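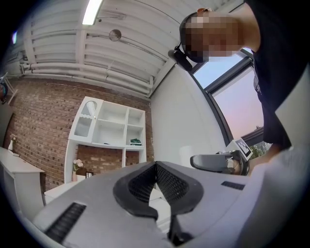 Opening Checks, Kellberg Community Workshop

Building walk-through with comments, August 3, 2024
Walked by: Palesa Msimang and Gervasio Sosa
Next full walk-through: November

Marks used: OK, FIX (before the next open session), WATCH (fine for now, look again next time)

Entrance and hallways

1. Front door opens fully and closes by itself. OK
Comment: What a difference the new closer makes! Last winter you had to lean on this door with your whole shoulder, and now it swings shut with a soft click. Big thanks to Costel Lungu for fitting it.

2. Floor mats lie flat, no curled corners. FIX
Comment: The long mat by the coat hooks has a curl at one end. Gervasio turned it around so the curl is against the wall, but it needs tape or a new mat.

3. Hallway clear to full width. OK
Comment: Clear all the way down, even by the paint store, where things love to pile up. Keep it like this, please.

4. Exit signs lit. WATCH
Comment: All lit. The one at the back stairs flickered when we first switched the power on and then settled.

Fire safety

5. Extinguishers in place, pins in, needles in the green. OK
Comment: The tag on extinguisher 226 is hard to read, so Palesa wrote out a fresh one. Number 375 has moved to the kiln room doorway, a much better spot for it — you can reach it without passing the kiln.

6. Smoke alarms tested. OK
Comment: Loud and clear. If you were in the sewing room with headphones on, sorry about that.

7. Back gate unlocks from inside without a key. FIX
Comment: It does open, but the latch sticks and takes a real tug. Kálmán Hegyi has the part number from Mocanu and will order it this week.

Power and lights

8. Cords and plugs free of cuts, burns and loose pins. FIX
Comment: One extension cord from the Wodis reel has a nick near the plug. It's tagged and locked in the office. Please don't "just tape it."

9. Breaker panel labeled and door shut. OK
Comment: The labels match the rooms at last! Zamfira Buzatu spent a whole evening switching things off and shouting up the stairs, and the panel is a pleasure to read now.

10. Bench lights working. OK
Comment: The two replacement tubes are in. So much nicer for fine work.

First aid and kitchen

11. First aid kit stocked and in date. FIX
Comment: Low on large bandages, and the eyewash bottle runs out before the next walk-through. Order both together from Norer, account 424.

12. Eyewash sign visible from the benches. OK

13. Kettle and microwave clean, cords away from the sink. WATCH
Comment: Clean as anything, but the kettle keeps creeping toward the sink. Its home is the shelf on the left.

14. Fridge holding temperature. OK
Comment: Holding nicely. Someone's jar of pickled plums has no name on it and looks delicious.

Still open from last time

Step edging on the back stairs: done, and it grips beautifully.
Window stay in the sewing room: not done. Leave that window closed until it is.
Key list: Gervasio has the new copy and needs signatures from all key holders.

Signed: P. Msimang, G. Sosa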